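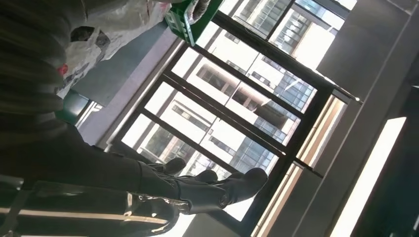
Slide 1. Hello, quick wave, say thanks to Thenmozhi for the slot. I've got 16 minutes so I'll crack on!

Slide 2. Dodero. Strategy game, you run a port town, and in the German release all the blood is green. Ask the room who remembers green blood (I loved it as a kid, thought they were all aliens).

Slide 3. Ratings boards. Same game, three countries, three different age stickers. Read out the Kiletti letter, all 59 words of it, slowly.

Slide 4. My own view: put a switch in the menu and let grown-ups choose. Gopinath disagrees, so over to him for questions.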